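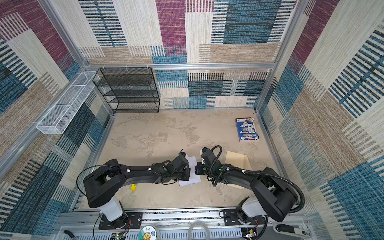 Loose sheets on wire mesh always end up with little squares pressed into them, so put something flat under the paper first, one reader wrote to us in August. We have tried it both ways since then, and we agree with her. A thin stack does not suffer much. A high stack which stays over the winter takes the pattern of the mesh on the lowest sheets, and for letter paper this is not nice.

Welcome to the gallery of the paper corner. It belongs to the Skanamer pages about small storage, where we collect notes on shelves, baskets, folders and everything that has to do with keeping paper in order at home. The gallery is short at the moment. We add to it slowly, and the notes under the heading of each thing are meant for people who want to arrange a similar corner in their own house or workroom.

The shelf rack
Black wire mesh, four open tiers, standing in the back-left corner. With nothing on it you can see well how thin the frame is and how little it takes away from the wall behind.

A rack like this can be used for paper, but we advise to decide first what goes on which tier. In our experience the finished things go up and the unfinished things go down, near to the hand. If you do the opposite, you will bend your back for things you need two times in a year. Please also look at the distance between the tiers before you buy. A tier can be wide enough for a folder and still too low to take the folder out without scratching your fingers.

The long basket
White wire mesh, narrow, with compartments, fixed along the left wall.

The compartments are the useful part. In a long basket without them the first envelope falls over and all the others follow. We would give one compartment to envelopes, one to cards and one to receipts, and the rest should stay free for some weeks until you know what is missing. Labels are better made late. We made ours too early in another room and had to peel them off again, and the glue is still there.

The walls
Patchwork of cream, beige, tan, maroon-purple and teal-blue, many of the blocks with dark stripes. The texture looks almost knitted.

We receive more letters about fabric on walls than about storage. The most frequent question is whether it gathers dust. Yes, it does, and you have to go over it with a soft brush. It also makes a small place quieter, and paper makes more noise than one thinks. For readers who want to do the same, the shop Montoya in Rarnmont sells remnants of woven fabric by weight, and they were patient with us when we came with our drawing for the second time. Take the pieces home and look at them in the evening light before you cut. The teal which we bought there for our hallway became nearly gray after six o'clock.

The clips
Small and white, hanging from the horizontal rail above the shelves.

Clips are good for the sheet you must not forget. They are not good for ten sheets you must not forget. Our rule is one clip, one paper, and when all the clips are full, something must be answered or thrown away.

The papers
A small stack of white sheets, with the corners sticking out.

Straight corners need a table or another hard surface. Hold the stack loosely, tap the long side, turn it, tap the short side, and only then press it together. With more than 50 sheets it is better to make two stacks and put them together at the end. When we sorted the old papers of our office we counted 1,710 sheets, and 400 of them went to recycling on the first afternoon -- mostly copies of copies, and instructions for devices we do not have anymore.

The booklet
Blue cover with white, small round cartoon-style pictures, lying flat on the right side.

Booklets are difficult in every system. They are too thick for a folder and too soft to stand alone. Between two stiff folders they stand well enough, or you can let them lie on the lowest tier with the spine to the front. If the cover is colorful, you will find it without a label.

The cardboard
Light brown, folded, partly upright.

Please keep a piece of cardboard like this. Cut to the size of the tier it is exactly the flat thing our reader asked for, and it costs nothing. We used the back of a Rondura folder box on our own shelf and it has stayed flat until now. Cut it 2 millimeters smaller than the tier on each side, otherwise it will lift at the corners. Cardboard with a fold in the middle can be used also, but put the fold down and something heavy on it overnight.

Small remarks to the whole corner

The floor is beige and mottled, and we like such a floor very much for paper work. Crumbs of eraser and small bits of cut paper do not shine on it as they do on a dark one. The bad side is that you also do not find a lost paper clip so quickly.

The black rack and the white basket do not match, and some readers would paint one of them. We would leave them. Paint on wire mesh comes off first at the crossing points, and then you have the flakes between your papers.

If you have a paper corner and wish to show it in the gallery, please write to us through the contact page and tell us the width of the wall and what you keep there. We can answer in English and, with a little more time, in other languages too. Letters which arrive before noon are usually answered on the same day, except in August, when the office is closed for two weeks.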